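How I finally repaired the kitchen tap

Dela Bawa
July 10, 2026 · 6 min read

My kitchen tap was dripping since before Easter, and I want to write down how I fixed it while I still remember the order of things. I am not a plumber. I work in payroll. 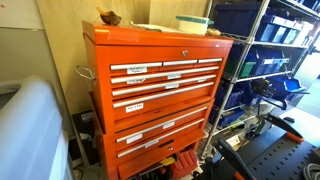 The tap is a Suvero, a single-lever mixer with a high neck. It came with the flat when I bought it, so I had no box, no receipt and no idea of the model. At first it dripped only at night, or maybe only at night I could hear it. By May it was dripping the whole day and I had put a cloth in the sink so the sound would not drive me mad.

I called one plumber and he told me the visit alone would be 80 dollars, plus parts, plus labour, and that for a tap this old he would rather put in a new one. I think he was a decent man and he was probably right from his side. But the tap is a good heavy tap and I like the colour of it, a kind of grey that you do not find easily now. So I decided to try first.

Finding out which tap it is

It took me longer than the repair. I was looking for a number on the neck and on the lever, and there was nothing. Then I read in an old forum that Suvero used to put a small sticker under the sink, on one of the flexible hoses. I lay down on my back with a torch and found it, brown and half gone. The model was called Min, and after this there was a number, 1473, which I later found written in the parts list as 1,473 with a comma. This comma cost me an evening. The search box on the seller's website does not find the part if you type it without the comma, and I was already thinking that it was discontinued.

The seller is called Drenderar. They have mostly parts for older taps and shower valves, and the website looks like it was made a long time ago, but there are exploded drawings for almost everything. If you have never used an exploded drawing before, I recommend you print it. I tried to follow it on my phone and I was enlarging and moving the picture the whole time with wet fingers.

The part I needed is the cartridge. In a lever tap there is no rubber washer like my father used to change every winter. There is a plastic cylinder with two ceramic discs inside, and when you move the lever, one disc slides over the other one. When a bit of sand or limescale scratches the disc, the water finds a way. You cannot repair the disc, you change the entire cartridge. Mine was 50 dollars with the postage, and it arrived in 11 days.

Taking it apart

Close the water first. I know everybody writes this, but I want to add that you should check that the valve under the sink really closes. Mine did not. The cold one turned and turned and the water only became weaker, so I had to close the main one for the flat, and I had not filled any bottle for tea before doing it.

After you close it, open the lever and let everything run out. Put the plug in the sink. There is a tiny screw in this tap and it wants to go down the drain.

The tiny screw is behind the little red and blue cap on the lever. I lifted the cap with a fingernail, because with a knife I was afraid to scratch the finish. Behind it is a hex screw, 2.5 mm in my case. Loosen it, do not take it out completely, and the lever comes up. Mine came up only after I put a warm cloth with vinegar around it for half an hour. There was a white ring of limescale between the lever and the body, and I believe it was holding more than the screw.

Under the lever there is a dome, which you unscrew by hand, and under the dome there is a big brass nut. Here I made my mistake. I used ordinary pliers, and they slipped, and now there are marks on two corners of the nut. It will be hidden by the dome so I can live with it. But I should have borrowed a proper adjustable spanner. My neighbour lent me his the same afternoon and with it the nut moved on the first try. Hold the neck of the tap with the other hand, otherwise you will turn the whole tap in the sink and then you have a second problem.

The old cartridge came out with some wiggling. It was greyish and on one seal there was a clear cut.

Putting it back

Before you put the new cartridge, clean the seat where it sits. I used an old toothbrush and more vinegar, then I wiped it with kitchen paper until the paper stayed white. The instructions from Drenderar say also to put a thin film of silicone grease on the seals. I bought a small tube called Lituvar in the hardware store. It has the size of a lip balm and I will have it until I am retired. Do not use cooking oil or petroleum jelly, the man in the store was very firm about this, it makes the rubber swell.

The cartridge has two small pins at the bottom that go in two holes. If they are not in the holes, the nut will still go on, and you will think all is well, and when you open the water it will come out at the neck. I know it because I did it. Take the cartridge between two fingers, press lightly and turn it slowly until you feel it drop. It is a small feeling but you will recognize it.

Then the nut. Firm, but not with all your strength. If you tighten too much the lever becomes stiff. I did mine by hand until it stopped and then a quarter turn with the spanner. Then the dome, the lever, the tiny screw, the cap.

I opened the water slowly and stood there for a while with a dry tissue, touching everywhere. Nothing on the neck, nothing on the hoses. The spout gave a few last drops and stopped. I still put the cloth in the sink that night, from habit.

What I would do differently

I would replace the valve under the sink at the same time. Now I have a good tap with a bad valve under it, and for this I really need the plumber, because the pipe comes out of the wall very short and I do not trust myself with it. I have written to him already. I did not mention the tap.

I would also take a photo of every step. I took only one, of the lever, and it was blurred.

And the aerator – the little sieve at the end of the spout – I should have cleaned it on the same day. I remembered it a week later, when the water was coming a bit sideways. It unscrews by hand, at least on the Min, and mine was full of small white crumbs. Ten minutes in vinegar and it was good again. If your tap is only weak and not dripping, start with this one before you buy anything.

Somebody asked me under the last post if the cartridge for the Min fits also in the bathroom model from Suvero. I looked in the drawing and the bathroom one is narrower, so no. Please measure the old one across the bottom before you order.

Next time I will write about the shower hose, if I find the right gasket.

Get new posts by email. We send one message a month and you can unsubscribe at any time.

This site uses cookies to remember your preferences. Accept / Decline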